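Chapter 4
Hands First: Building a Pair of Grippers

By the end of this chapter you will be able to:
- choose a finger shape for the things you want to pick up
- fix a marker plate so that a camera can follow it
- record a first set of pick-ups and read the log

Pick up a mug. Now pick up a sock. Your fingers changed shape between the two and you gave it no thought at all, and that is the lovely problem we get to work on in this chapter! In Chapter 3 we built an arm that could reach. Now it gets something to hold with, and we start with grippers you carry yourself, because a hand-held tool lets you feel what the jaws are doing long before you write any code.

Our build is called Barodel. Emlyn Pugh drew the first version at the Imum shared workshop one November, and Hayley Bellamy redrew the jaws after the early ones kept dropping things. Each finished gripper weighs 612 grams, light enough to use for a whole session, though your wrists will have an opinion by the end of it.

Test objects matter as much as the tool. Pick ones that differ in shape and in how they behave when squeezed: something small and upright, something flat and round, something that crumples. Put them on a smooth table with space to walk up to it.

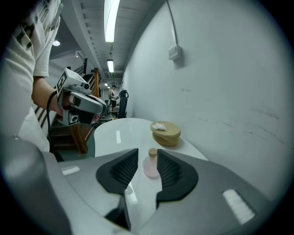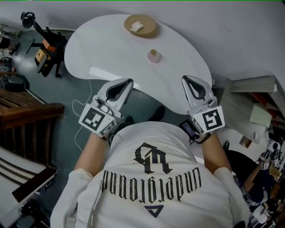
Figure 4.1 Barodel grippers at the table, with the small pink test object standing on the white top.

Look closely at the dark pads on the jaws. Their shape is the main subject of Section 4.2, where you will cut a paper pattern, try it against your own objects and change it as often as you like. Section 4.3 deals with the black-and-white markers and how to keep their plates from working loose.

Hayley's first log held 985 pick-ups, and 193 of them failed. Keep your failures too! They are the best part of the log, and we shall go through hers line by line in Section 4.4.

Before you start: find a ruler, a small screwdriver and the parts list from page 2 of the workbook.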